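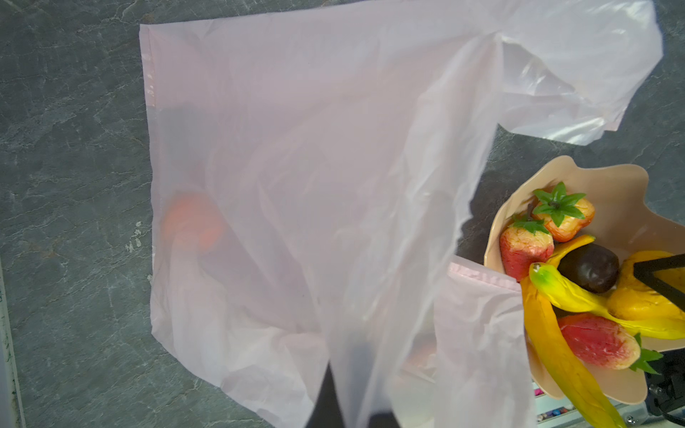 I make the Kastov Wrist Kit for people who collect demonstrations, and I've collected an awful lot of them myself, so most of what's in the box comes from some afternoon when I got annoyed. You drive the arm through a chore by hand, the kit records what the wrist saw and what the fingers did, and later your training code gets all of it in one tidy episode. Bags are my favorite chore and also the one that makes me want to go home early! A see-through bag with something orange blurring through the plastic is a rotten thing to show a learning system (folds everywhere, shine on the flap, the tabletop ghosting through the thin part), and you want plenty of it in your set. A block on a plain table will make any camera look good. Ask to see a bag.

**Kastov Wrist Kit, second version: $1,985**
Sold direct from my shop at Nondside. Ships in 7 working days.

## What you get

- Wrist camera, already focused for tabletop distance
- Camera bracket with screws, plus a spare set of screws (you will drop one behind the bench)
- A pair of dark tapered gripper fingers
- Finger position sensor and its cable
- Foot pedal for starting, stopping and tossing an episode
- The recorder box, with a power supply
- The recorder software, called Llorente, on a stick and as a download

You bring the arm, the computer and the patience. The bracket fits most small arms with a round wrist plate. If yours has something odd, send me a photo and the plate drawing before you order and I'll tell you yes or no. I've said no a few times and I'd much prefer that to a return.

## The camera

It records at 60 frames a second, and I get asked a lot whether that's overkill. For picking up blocks, yeah, probably. For anything floppy I wouldn't go lower, since film moves while you're still making up your mind about it, and when I went back over my old slower recordings the interesting part of a grasp kept landing in between two frames. You can thin the frames out afterward if your training run can't eat that many. Llorente has a setting for it and it leaves your originals alone.

It sits close and looks past the fingertips, so you get the contact spot and a fair bit of the table besides. That also means it sees your clutter. I stopped fighting that a while ago. A bowl of fake fruit off to one side, strawberries and a couple of bananas, a tray of little colored bits, fine, leave it all there and shuffle it between episodes. Models trained on my too-clean table went to pieces the minute I moved to a different bench.

Exposure is locked by default. Please leave it locked for plastic! With auto exposure on, every glossy patch drags the whole picture darker, and then you've got a brightness wobble running through your data that happens to line up with the arm's motion. A model will happily learn that instead of the job. There's a little exposure button in Llorente that you press once per session with your actual objects on the table, and then you forget about it.

## The fingers

Tapered, because I got tired of blunt ones pushing a bag around without ever getting hold of it. They pinch a gathered bunch well. They're less good on a sheet lying dead flat, and if that's your whole project you should talk to me first. The tips come off with one screw each. Swapping them takes me a couple of minutes and would probably take you a bit longer the first time.

They will wear. Replacement tips are in the parts list further down.

## The pedal (my favorite part, I admit)

Left side starts an episode, right side ends it, and holding the right side down throws it out. Remedios Carretero talked me into the throwing-out bit. She was running sessions with an early unit and kept a paper list of bad takes, and then of course the paper list and the file names drifted apart and she lost most of a morning matching them up. Now a tossed episode goes into its own folder and stays there until you clear it. You may want those later for failure examples, so I don't delete anything for you.

Tap both sides together and you drop a marker into the recording. I use it for "grip closed." Other people use it for whatever they like. Benito Moya marks every regrasp, which sounds tedious, but his bag-opening set is nicer than mine.

## Getting it going

1. Bolt the bracket on with the arm powered off.
2. Fit the camera and run the cable down the arm with enough slack for a full wrist turn. Turn the wrist by hand, all the way, both directions.
3. Fit the fingers and plug in the position sensor.
4. Open Llorente and let it do the open-close check.
5. Set exposure with your real objects out.
6. Record a throwaway episode and play it back before you do anything serious.

Step 6! I skip it too, and I've regretted it with a full session of a cable loop hanging across the lens.

## Files

Each episode is one folder with the video, the arm positions, finger opening, pedal markers and a plain text note you can type into. Everything shares one clock. The format is written up in the manual, and there's a converter to Feltitz if your lab keeps its data that way. The converter is Ainhoa Arroyo's work, and questions sent to me about it get forwarded to her anyway.

Type the notes while you're sitting there. "Bag, thin, fruit inside, started half open" is enough. I have folders of old stuff labeled "test" and "test good" and I couldn't tell you what's in them.

## Parts and extras

| Item | Notes |
|---|---|
| Finger tips, pair | Same shape as supplied |
| Long wrist cable | For arms with extra reach |
| Second pedal | For two people sharing a bench |
| Blank bracket | Undrilled, for odd wrist plates |

Prices for these are on the order form.

## Known gripes

The recorder box fan is louder than I'd like. The pedal slides on polished floors (a bit of rubber mat fixes it). Llorente's playback window can't be resized yet, and Bezawit Asfaw reminds me of this every time she writes in, so it's next on the list.

## Ordering

Use the form, or write to me if you'd like an invoice first. Tell me the arm model, which side you want the cable to exit, and what you plan to pick up. I might suggest different tips.

Page updated 2019-09-16. The first version of the kit is sold out, though I still repair them and stock its cables.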